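4.3 Recording the pick-and-place trials

Read section 4.2 first. The Truston method compares a policy trained on 40 demonstrations with one trained on 20, so every trial must begin from the same layout.

1. Place the tray at the left corner of the taped area.
2. Set the ducks on their start points inside the tape.
3. Home the arm and wait 2 seconds.
4. Start the log, then send the run command.
5. Keep your hands outside the tape until the arm has stopped.

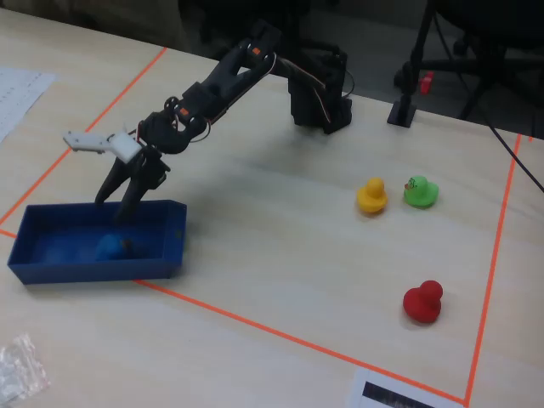

Figure 7. Gripper over the tray, with the blue duck in the tray and the yellow, green and red ducks on the table.

6. Score the trial. A duck counts as placed only if it rests on the floor of the tray with the gripper clear of it.
7. Save the log under the next free trial number.

Note: The blue duck is close to the tray in colour. Score it by eye and do not rely on the colour mask.

Caution: Do not move the arm by hand while the servos are powered. Switch off at the supply first.

If the tape lifts or the tray is moved during a trial, discard the log and repeat from step 1. Report repeated faults to Niloufar Fallahi.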